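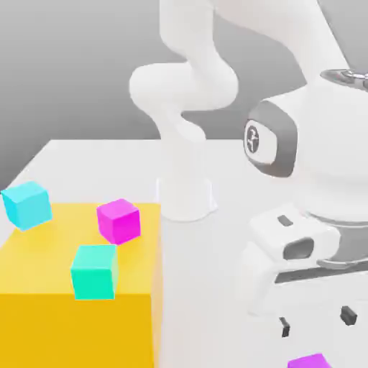 Two arms, one yellow box, and a magenta cube under the open gripper.

Okay, let's fix the pick planner in Trakton! Mine kept timing out on the cube nearest the gripper, and the culprit was my own config (sigh).

First, open the planner settings and raise max_iterations to 500. Next, set the random seed to 17 so you get the same run each time – trust me on this one. Then add the yellow box as a collision object before you ask for a path. Hit Plan, and check the log for "path found" before you press Execute.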